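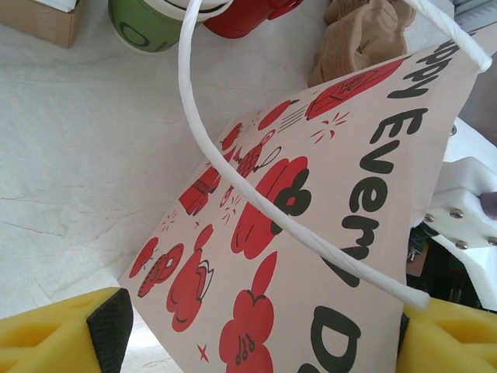
**Drolwood Robotics Lab -- Manipulation course, handout 2**

Gripper comparison, paper bag task. Notes from 26 April 2019, tidy later.

Two sets of fingers on the same arm:

- Trustodard -- yellow foam, black pads on the inner faces
- Sudeo -- hard plastic, no pad

Controller is Nyanda for both, don't touch the gains. Wrist camera stays on.

Why a paper bag? Light, creases easily, no stiff edge to push against. "Happy Every D..." bag lies flat on the table, at an angle. Fingers go either side of the bag, *not* through the handle. Handle loops over the print and ends up near the right finger, so watch it on the approach.

Foam set: closes slower, forgives a bad angle. Sudeo: quick, but slides off if you're 2 mm out.

To do in pairs:

1. Run 200 closes per set, same start pose
2. Log slips and creases seperately
3. Note where the handle was for every slip
4. Save wrist video with the log, not on the desktop

Last January's group got to 351 closes before a foam pad peeled -- check the glue frist. Spare pads in the drawer under the controller.

Keep the cup, red object and box at the back of the table, clear of the arm.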